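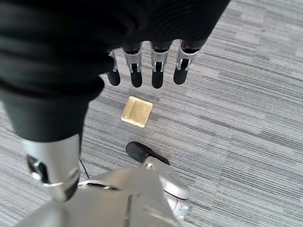
Four fingers with silver joints and black tips.

Hot tub cover became very heavy, is it finished?

Hậu Đinh
Hello all. We have a Lellow hot tub for four persons, it stands outside the whole year. Since the winter the cover is so heavy that I cannot lift one half alone. The vinyl looks fine from above, but there is a bad smell when I open it. The shop offers a new Frandsen cover for 500, and I would like to avoid this if drying is possible. We keep the water at 96 degrees (Fahrenheit, the panel does not change to Celsius). Can I dry the foam, and how long must I wait?

Ileana Ursu
I had the same problem with ours. Open the zip on the underside and pull the foam out slowly. Each half is normally wrapped in plastic film, and when the film has a tear the steam goes in. Stand the pieces on the long edge in a dry garage, with the film removed.

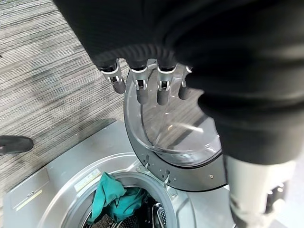
After 2 weeks you can weigh one piece on a bathroom scale and compare again some days later. If the weight does not go down any more and it is still heavy, the foam is lost. Mine became lighter, but not like new – I used it until July and then bought another. Please wash the inside of the vinyl also, the smell sits there. And cover the water with something floating in the meantime, or the heater will run day and night.

Valdemar Eskildsen
just buy new one. I paid more than 100 for repair tape and glue and it was heavy again by the next winter

Cosimo Monti
Ileana is right about the film. I would add only that new film must be closed very well at the seam, with a wide tape made for damp places. Check also the strap at the fold, because on my Irkari cover the water was coming in there.

Related topics
Cloudy water after changing the filter
Ito pump makes noise at low speed
Which steps for a round tub?
Cover lifter on a narrow terrace

We use cookies to remember your settings. Accept | Manage choices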